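Subject: Re: [bench-arms] Pramton two-arm kit, worth it for bakery handling?
List: bench-arms
Date: May

On the bench-arms list, a subscriber at Zulitz wrote:

> We are looking at the Pramton two-arm kit for a bagging cell.
> The product page says "suitable for light food items" and gives
> no further detail. Has anyone run it on baked goods? I need to
> know about the fingers, the cable routing, and whether the rail
> mount holds its position. We would buy 4 units if it is usable.
>
> Also, is the Prornance control package required, or can we drive
> the joints from our own code?

We have had one on evaluation at the Vallejo shop for 6 weeks. Replies in the order you asked.

Fingers. The stock ones are a metal lower section with a white extension on top. The extension has enough flex that you should not treat finger position as part width. Command a closing position a little past contact and let the extension bend. On soft parts that worked better for us than trying to close to a measured size. We added molded pads lower down on the metal sections. They do nothing for a tip grasp. 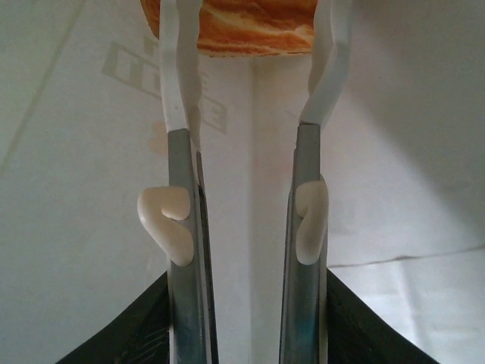

Can the fingers be replaced without recalibrating the whole arm?
Only the gripper needs its zero reset, provided the new fingers are the same length as the old ones. A different length means entering a new tool offset as well.

Grip force is set as a current limit per joint. The default is too high for laminated dough. We went down in small steps until the part slipped, then came back up by one step. Expect to repeat this for each product, and again if the bakery changes the recipe. There is no force sensor in the kit and no slip detection in the software.

Cable routing. Each arm has one long external cable, and the supplied length is generous. Leave the loops wide. We tried tying them close to the links and lost wrist travel at the far side of the board. With the loops left wide, the cable has to be counted as part of the arm when you lay out the cell. Keep it away from anything light that can be dragged, bags included.

Test layout is croissants, a shallow tray and a paper bag, with both arms on the front rail:

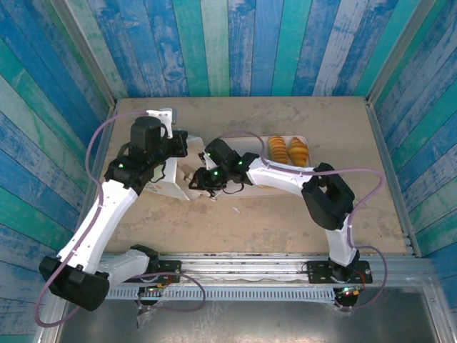

Bench setup at Vallejo, two croissants on the tray and the bag by the left arm.

Rail mount. Both arms sit on base plates on one aluminum rail. We checked base position against a scribed line at the end of each shift and found no movement that we could measure. Tighten the plates again after the first day of running. The manual leaves this out.

Paper bags are the hard part. A bag that stands open is manageable. One that has folded over needs an arm to hold the mouth while the other arm loads, and the two grippers then work very close together. The collision check in the supplied software covers the links but leaves out the cables and anything being held. We logged 2,893 pick attempts, and over half of the faults were bag faults. Dropped parts were a much smaller group. Arm contact came last.

Prornance package. It is not required. The joints answer on a documented serial protocol, and we wrote our own driver in 5 days. What you give up is the teach mode and the two-arm timing, and the second of those is the one you will miss. If your cell runs the arms in turn, skip the package. If they have to meet over the tray, buy one license and try it before committing to the rest.

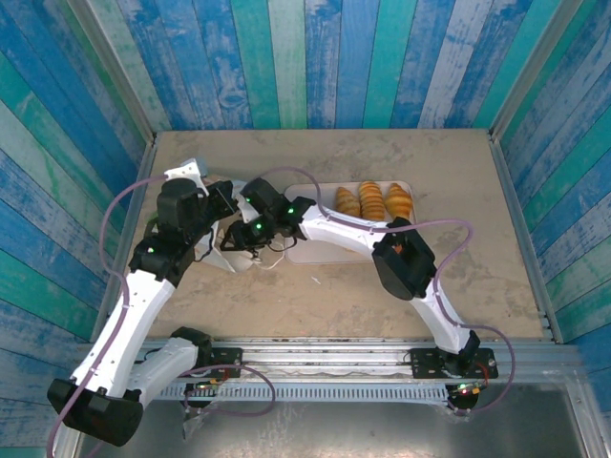
Recommendation for Zulitz

Order one unit with stock fingers and no pads. Run your own bags on it before placing the rest of the order. Ask Pramton in writing which finger material is cleared for contact with unwrapped food, as our unit came with no paperwork on that and all of our test product was thrown away. Ask for the lead time on spare wrist servos too. Ours was quoted by phone and then changed.

I can post the driver and the current limit settings to the list archive if there is interest. The settings are for our croissants only.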